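Search the forums Go Advanced search
Home Forums Manipulation Learning from demos New posts

Handheld demos vs. teleop, our numbers so far
Posted by atby_radu in June, 9:14 pm

Okay so I finally have something to share! We've been collecting pick and place demos with handheld grippers in people's homes, and I trained the same policy on two sets: 300 demos all done on one lab table, and 300 spread over whatever surfaces we could get (beds, couches, kitchen counters). On a surface it had never seen, the lab set got 20 out of 50 grasps. The mixed set got 38.

Soft surfaces were the part I worried about most. Fruit sinks in a little, plastic sheets slide, and the patterns on a bedspread are busy enough to confuse anything. 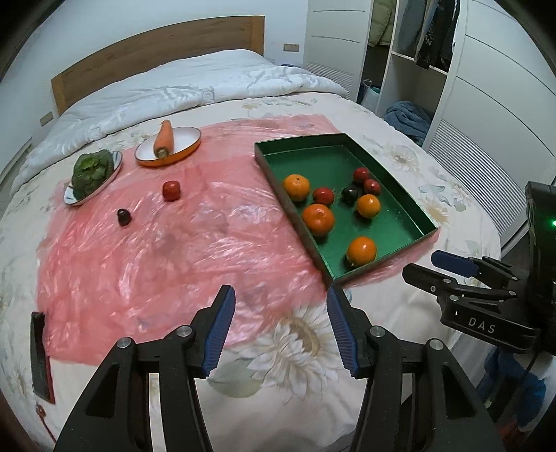
Round stuff like tomatoes and oranges is still where most of the misses come from, mainly because the fingers close a bit high and the thing squirts out. I haven't tried a wrist force signal yet.

— Radu Rusu

kastitz_fan
Cool, but 50 trials is thin. Did you use the same starting poses for both policies?

atby_radu
Same poses, yeah, I marked them with tape. More trials coming.

mendcombe_lab
I don't buy that it's the surfaces. Your home set has different lighting and different people's hands too. We ran 3884 teleop demos on one table with the lights changed constantly and got most of that gain.

e_hodoroaga
Mendcombe has a point, but 3884 is a lot more than 300! I'd split it: same person, same lamp, new surfaces only.

atby_radu
Fair, I'll run that split next. Emanuel, can you send me your lamp setup?

Reply Quote Next thread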